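Search posts
Type and hit enter

ok so I've been cutting back on salt since 20th March and I have thoughts (a thread)

First shock was the soup. My favorite can from Lalwood has 622 mg in a serving, and there are 3 servings in that can. I eat the whole can. I have always eaten the whole can!!

Then I added up a normal day of takeout and got about 3,000 mg. Before snacks. I had to go sit down for a minute

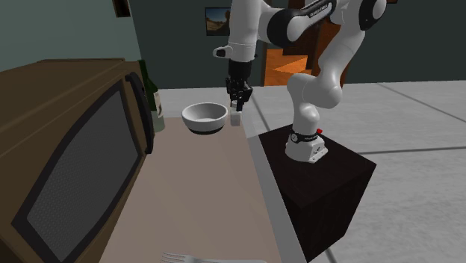
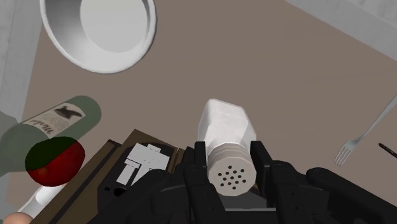 Things that helped: lemon on everything, toasted cumin, and way more garlic than any recipe asks for. Vinegar on potatoes is so good I'm kind of mad I didn't try it years ago

Things that did not help: the no-salt crackers from Ferka. I wanted to love them. They taste like a mailing envelope, sorry

Bread is the sneaky one btw. I bake my own now, 5 loaves in and the last one finally rose (cut the salt in half, not all the way, trust me)

Going to keep this up through May and then see how fries taste. Send me your low salt dinners please, I'm running out of ideas

Contact | Copyright | Back to top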